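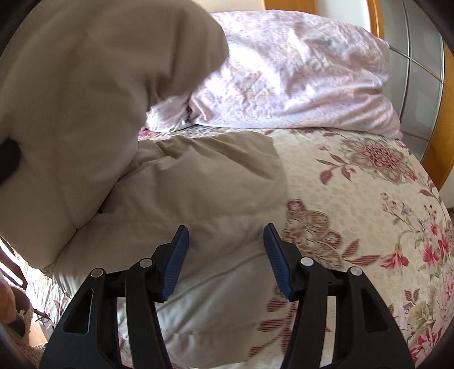 Back bedroom, Ulldale. Beige duvet on the floral bedspread.

Ticket 701: back bedroom sensor reads high overnight, heat shuts off early
Saturday, May 17, 2025
By Yulan Kang

Print this page | E-mail this page

Status: closed by support, reopened by me, now "monitoring"
Product: Kernport 4000 thermostat with 2 wireless room sensors
Location: Ulldale, upstairs, back bedroom
Support contact: Athina Gkikas, Clakley office

Original report

The sensor in the back bedroom says the room is 5 degrees warmer than it is. It does this at night and mostly behaves during the day. The thermostat believes it, decides the room is fine, and shuts the heat off. By morning the room is cold enough that you don't want to put a foot on the floor. The sensor in the hall is fine. The display on the thermostat matches whatever the sensors claim, so I don't think the display is the problem.

I've had the system since January. It may have been doing this the whole time. I only started checking when I put an ordinary glass thermometer on the dresser.

Reply 1, support (automated)

Suggested replacing the batteries, restarting the thermostat, and making sure the app was up to date.

My notes: Did all three. I don't see how the app could matter when the wall unit shows the same number with my phone switched off, but I did it so I wouldn't be asked again. New batteries, same brand in both sensors. Restart took a few minutes and lost my schedule, which I had to type back in. That night, same result. Sensor high, room cold, heat off before midnight.

Reply 2, Athina Gkikas

Asked whether the glass thermometer was accurate.

My notes: Fair question, though I noticed it came before any question about the sensor. I put the thermometer and both sensors on the kitchen counter for an afternoon, well away from the stove. All of them agreed to within a degree. So the sensor can read correctly when it feels like it. I sent this to Athina and she said it was "a good sign." For whom, I'm not sure.

Reply 3, Athina Gkikas

Said it could be radio interference and asked me to move the sensor closer to the thermostat.

My notes: I don't buy this one. Interference might make a reading drop out or show up late. I can't see it adding a steady 5 degrees, always in the same direction, and always after dark. I asked how that would work and was told that wireless signals can be affected by many factors. Moved the sensor to the doorway anyway. The reading got better, but then it was more or less measuring the hall, and I already have a sensor for that.

Put it back on the shelf over the headboard.

Swap test

I should have done this first. I traded the two sensors, hall to bedroom and bedroom to hall, and renamed them in the menu so the schedule would still follow the right room. Left them two nights.

The bedroom still read high. The hall still read fine. So it isn't the sensor, unless both of them are bad in a way that only shows in one room. I was fairly sure it had to be a bad unit, and I had been asking for a replacement. I'd like it on record that a replacement was offered right after I reported this, when it had stopped making sense.

Reply 4, Athina Gkikas

Offered the replacement. Also asked, for the first time, where exactly the sensor sits and what is near it.

My notes: Shelf over the headboard, against the wall. There's a reading lamp clipped to the same shelf. The lamp is on in the evening and off by the time the heat quits, or so I would have told you. I went and looked at the times. The heat quits at 11 most nights. The lamp goes off later than that more often than I'd like to admit.

Lamp test

Night one, lamp off all evening, overhead light only. Sensor read 2 degrees high. Better, but still wrong.

Night two, lamp on as usual. Back to 5 high.

So the lamp is most of it. I'm willing to say that. I'm not willing to say it's all of it, and I said so when support closed the ticket the same afternoon with the note "customer resolved, heat source near sensor." Reopened.

The other 2 degrees

My guess was the wall. The water heater closet is on the other side, and the pipes have to go up somewhere. I held my palm flat on the paint over the shelf after somebody had taken a long shower and it felt slightly warm to me. That isn't a measurement and I'm not offering it as one.

Taped the glass thermometer to the wall for an evening, then to the closet door across the room for the next. The wall was higher, by a little less than 2 degrees. Different evenings, different weather, so take it for what it's worth.

Reply 5, Athina Gkikas

Recommended using the offset setting to subtract the difference.

My notes: No. An offset takes off the same amount all day. The error comes and goes. If I subtract 5 to fix the evening, the heat will run all afternoon in a room with no one in it, and I'll be the one paying for it. I asked if the offset could be scheduled. It can't. I asked if that was planned. It was "passed along to the team."

Where it stands

Sensor is now on the inside wall by the closet, at light switch height, stuck up with the adhesive strip that came in the box. Readings have matched the glass thermometer within a degree for four nights. Heat ran through until morning on all of them.

I still have complaints. The quick start card says to place the sensor "in a convenient spot in the room." A shelf is a convenient spot. The line about keeping it away from lamps and walls with pipes is in the long manual, which you have to download, and which I did download, after the swap test. If it were printed on the card I wouldn't have needed a ticket.

Also, four nights in May isn't much of a test. The outside temperature hasn't been low enough to push anything. I've asked Athina to leave this open until we've had a properly cold week, and she has set it to "monitoring," which closes by itself if I don't reply. I've put a reminder on my phone.

Still waiting to hear:
- whether the schedule is supposed to vanish on restart
- whether the replacement sensor is on its way or was canceled when the ticket was closed the first time

Print this page | E-mail this page

Contact Kernport Support, Clakley | Copyright Kernport. All rights reserved. | Back to top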